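Rechercher dans le guide OK
Recherche avancée Effacer

Guide d'installation – Gamme de bureaux Grata
Section 3. Aménagement du poste de recharge et rangement des câbles

3.1 Objet de la section

La présente section décrit la mise en place d'un point de recharge pour téléphone sur un plateau Grata, référence 1314, ainsi que le cheminement des câbles associés. Elle s'applique aux plateaux à décor bois, avec ou sans panneau latéral. Pour les plateaux équipés d'un passe-câble encastré Ploter, se reporter à la section 9.

Avant toute intervention, l'utilisateur débarrasse le plateau et vérifie que les cordons sont en bon état. Un cordon pincé, fendu ou dont la gaine se décolle doit être remplacé.

3.2 Positionnement de la multiprise

1. Choisir l'emplacement de la multiprise : à plat au fond du plateau, ou à la verticale contre un panneau.
2. En pose verticale, utiliser la bride Fasia fournie et contrôler que l'interrupteur reste accessible sans déplacer le meuble.
3. Brancher d'abord les appareils, multiprise éteinte, puis rétablir l'alimentation.
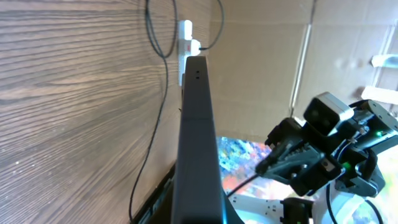
4. Laisser à chaque cordon une longueur libre suffisante entre la fiche et le premier point d'attache. Un câble tendu exerce un effort latéral sur la prise et finit par la desserrer.
5. Reprendre l'excédent de longueur en une boucle large. Ne pas plier le câble à angle vif et ne pas l'enrouler sur lui-même de façon serrée.

ATTENTION : ne jamais raccorder deux multiprises en série. Ne pas recouvrir la multiprise de papiers, de tissus ou d'un sous-main.

3.3 Mise en place du téléphone

1. Poser le téléphone à plat, écran vers le haut, dans la zone centrale du plateau.
2. Orienter le connecteur de charge vers l'utilisateur.
3. Insérer la fiche dans l'axe de l'appareil, sans forcer.
4. Ménager une courbe souple à la sortie du connecteur, puis diriger le câble vers la multiprise.
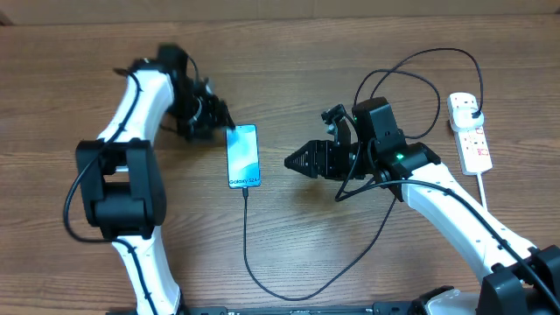

Le cheminement du câble sur le plateau conditionne la durée de vie du connecteur. La sortie doit rester droite sur une courte distance avant la première courbe. Le câble noir branché au bas du Galaxy S24+ suit ce principe : il descend en ligne droite, puis s'incurve et forme un S lâche sur le bois. Une telle réserve de longueur permet de saisir l'appareil sans traction sur la fiche. Pour un usage permanent, maintenir la courbe à l'aide d'un clip adhésif Pace, placé à quelque 9 cm du connecteur.

NOTE : les clips Pace se posent sur une surface propre et sèche. Ils se retirent en tirant la languette parallèlement au plateau.

3.4 Entretien du plateau

Le décor bois se nettoie dans le sens du veinage, avec un chiffon doux légèrement humide. Essuyer aussitôt. Les produits abrasifs, l'alcool et les éponges à récurer sont proscrits.
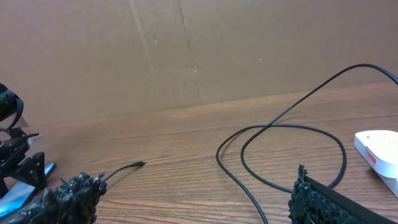 Les traces d'adhésif laissées par d'anciens clips se retirent à l'eau tiède savonneuse. Renouveler l'opération au besoin, sans gratter. L'arête arrière du plateau, où la poussière s'accumule, est à dépoussiérer une fois par mois.

3.5 Retrait du téléphone

1. Maintenir l'appareil d'une part, la fiche d'autre part.
2. Débrancher dans l'axe. Ne pas tirer sur le câble.
3. Soulever le téléphone et reposer le câble sur le plateau, en boucle souple, à distance du bord.

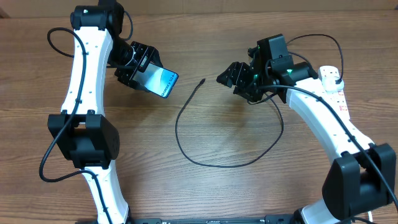

Fig. 3-4 – Téléphone soulevé du plateau, câble noir en boucle lâche sur le bois.

ATTENTION : un câble laissé sous tension ne doit pas pendre devant le plateau ni être à la portée de jeunes enfants.

Les clips et brides de remplacement se commandent sous la référence 2056.

Commentaires (3)

bureau_sud
La bride Fasia tient bien, mais la vis fournie est trop courte pour mon panneau. Existe-t-il une version longue ?

Utilisateur non inscrit
Même remarque pour la vis. Sinon, la consigne sur la boucle large est utile, j'avais abîmé deux cordons en les serrant trop.

mo_atelier
Le lien vers la section 9 ne fonctionne pas sur tablette.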